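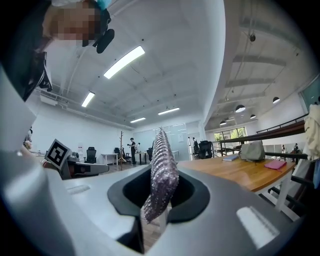

Purple-grey sparkle, and plenty of it.

I've been going on about the Cerine costume swap to anyone who'll stand still, so you lot may as well hear it too. It's back this October, in the old Dulon hall behind the bakery, and the doors open at 2 in the afternoon (not 10 like last year, so please don't queue in the rain again!).

If you missed the first one, you bring whatever dance, theatre or dress-up gear your household has grown out of, you get a paper ticket for each piece, and you swap your tickets for somebody else's treasures. Last year 1,824 pieces went across the tables and I personally took home a cape I have worn exactly once. No regrets.

Lizelle Nel is running the sorting again and she tells me the small sizes go first, so get in early if you've got a kid in the end-of-year concert. "We had 320 leotards and they were gone before I'd finished my cup of tea," she said. Adult sizes hang around a lot longer, and so do hats.

The new thing this time is a mending table. Przemysław Piątek from Michalski Alterations is bringing two sewing machines and will do hems, popped seams and loose straps for a gold coin. He won't do zips on the day, I asked. Leave those with him and pick them up from the shop the week after.

Drop-offs are at the Grirnetti Street library during opening hours, in a bag with your name on it. Everything needs to be washed, and no shoes please, we're still trying to find homes for the last lot. Leftovers go to the high school drama room.

Parking's tight, so walk if you can. I'll be on the door with the tickets, come and say g'day.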